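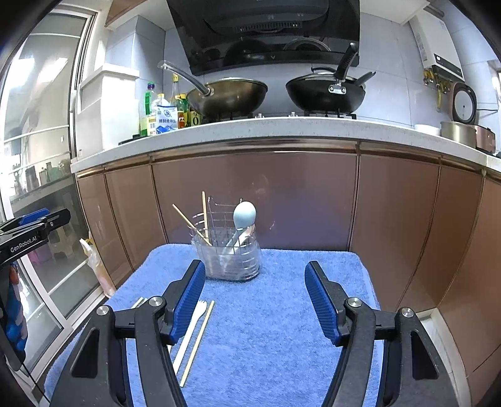

Etus Home Capture Kit review: a lot of money to put away the chopsticks

Posted Aug 8, 2024 by Blandine Perrin

The pitch from Etus goes like this. You pay for a kit, you get a pair of hand-held grippers, you do your chores with them, and the recordings go off to be turned into a "skill" that a robot arm can run later. Your kitchen, your spoons, your way of doing things. The brochure calls it teaching by doing. I call it doing the dishes with tongs, at least for the first few weeks, and I wanted to know what you get at the end of it.

I used the kit for 6 weeks. I paid for the entry plan myself, $208 a month, which covers the loan of the hardware, the upload software and one finished skill. I have no arm at home. Etus lets you book time on one at its Binbridge workshop, and that is where I went to see the result.

Setup

Getting started took most of an evening. The printed guide is short and mostly fine, but it stops right before calibration and sends you to a video. The video was made for an older version of the app, so two of the buttons it talks about have moved. I got there by guessing. Support answered my email the next afternoon with a link to the same video.

The chore I picked was sorting utensils: forks, spoons and chopsticks from a flat surface into a wire basket. It sounds like a fair test. It's small, it's dull, and everybody has to do it.

Using the grippers

They are lighter than I expected and the squeeze is smooth. I'll give them that. Picking up a spoon by its bowl became easy within a day. Chopsticks took longer. They are thin and they roll, and on a bare counter I kept chasing them toward the edge. A towel underneath fixes nearly all of this, because the jaws can sink into the pile a little and get under the stick. The guide doesn't mention towels. It should be on page one.

Plastic forks are somewhere in between. Grab one near the tines and it swings around as you lift it, and then you are poking at the basket trying to find the opening. Grab it by the middle and it goes in on the first try more often than not.

My wrists were sore after the long sessions. Etus suggests 8 sessions before you submit, and I did them all, but I'd call the suggested length too long for anyone who also types for a living. The left hand gets bored and the right hand does the work. When I asked whether one-handed recordings would count, the reply was that "both hands improve results." No numbers came with it – I asked twice.

What came back

The finished skill arrived 2 weeks after I submitted. At Binbridge they laid out a set of utensils, loaded my file, and let it run. The arms put the spoons in the basket nicely. The forks mostly went in. The chopsticks were a mixed bag. One went in so neatly that I said something out loud, and the next was pinched at the very tip, lifted, dropped, and then ignored for the rest of the run.

The technician was friendly and told me this was a good result for a first submission. Maybe so. But the sales page shows a smooth run from start to finish, and there is no note saying how many tries it took to film it. I would like that note.

I also asked what would happen in a different kitchen, with a taller basket or darker counters. He said more recordings would help. More recordings means another month on the plan, and you can see where that goes.

Compared with Gaillard

A reader asked me to compare it with the Gaillard set. I've only had a short hands-on with that one. The Gaillard jaws are stiffer and its app is plainer, but it lets you keep your own files without asking. With Etus you have to fill out a request form, and mine is still "in review." If you are recording inside your own home, read the section on storage before you sign. It's long, and the part about reuse by partners is near the bottom.

Rovbridge sells a padded case that fits the Etus grippers. It's good. Buy it if you go ahead, since the box they ship in doesn't survive being opened more than a few times.

Who it's for

If you run a lab or a small shop and already own an arm, the hardware is decent and the monthly price may be easier to swallow than building your own. For a curious person at home I can't recommend it. You'd be paying to do a chore slowly so that a machine in another town can do part of it.

Etus says a new version of the app is planned for December, with calibration built in and a shorter session length. I've canceled my plan for now. If they send out the update and release my files, I'll try again with the same chopsticks and post the results here.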